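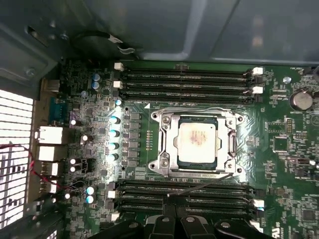
Last changed: 11 February 2023 by Declan Rowbotham

Putting the sermon recording online

Sarketti's guide says any parish can do this in two minutes. I doubt it. Allow an evening the first time.

Trim the silence at both ends, then save as MP3. The guide wants the quality set to 300. For one person talking I can't hear any difference from 200 – try both and trust your ears.

Name the file with the preacher and the reading. Upload it under Talks and leave "Enhance speech" off, whatever the box promises. It made Róisín Brophy sound as if she was preaching down a drain.

Play it on a phone before you tell the congregation it's there.

Filed under: Parish office > Sound and web

Recent pages
Hymn numbers on the big screen
Reading rota for February
Booking the Shehu Room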